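Reading time: 2 min
Print | E-mail

THE SIRKERELL ROAD

The workshop at Lelatmont was held in common by its members, and its rules were posted beside the door. Under the fourth rule, any machine intended to leave the building was to be described in the ledger before work on it began. The entry made in February read as follows: "One driving unit, to be fitted to a private car. Purpose: to steer the car between Lelatmont and Pletville. Maker's name for the unit: Kubiak."

The maker had ordered the steering motor secondhand and cut its bracket at the long bench. The bracket was cut again in March, and once more after that. By early summer the unit could turn the wheel in the yard and return it to center with an error the members considered acceptable. Permission was granted for the road on the condition that the maker remain in the driver's seat, with both hands near the wheel, and that Kubiak be allowed only to watch.

Kubiak watched for 12 mornings. Each evening the maker sat at the bench and went through the recordings, marking by hand the edge of the pavement, the center line and every vehicle that approached. The work was slow. Leaves gave trouble, and so did bright sky. The ledger records that more than 500 views had been marked before Kubiak began to propose marks of its own, and that the first of these was placed on a cloud.

The maker corrected it and continued. A dark blue station wagon was coming the other way, with a reddish car behind it, headlights lit, and a white van-like vehicle after that. Kubiak marked all three. It then placed a fourth mark at the far end of the road, where the traffic was too small to make out, and would not withdraw it.
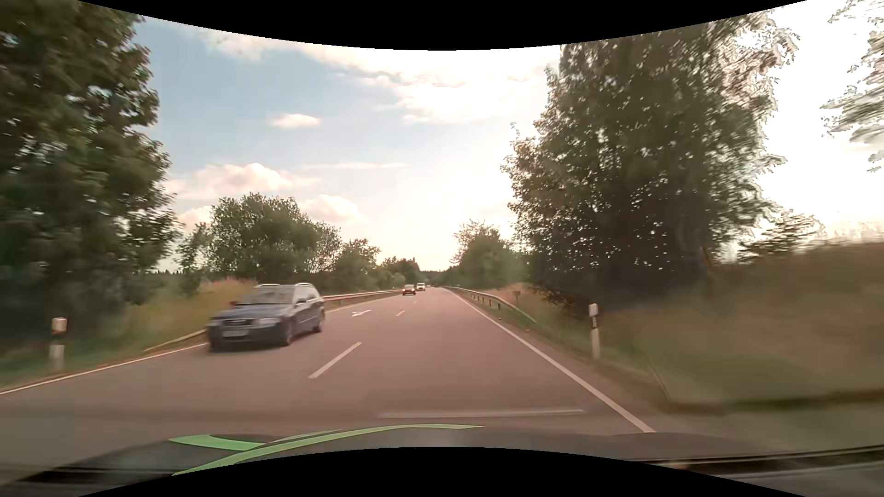 THE FOURTH MARK

The maker removed the mark and ran the recording again. The mark returned. It was entered in the ledger as a fault, number 88, and a member who knew the road was asked for an opinion. The member studied the screen for some time - the trees, the guardrails, the pale sky over the distant trees - and remarked that the Sirkerell turning lay out in that direction, and that there had been a house there once.

No correction was entered that night. The maker switched off the lamp over the bench and left Kubiak running, as the rules allowed, with a note on the cover asking that it not be disturbed before seven in the morning.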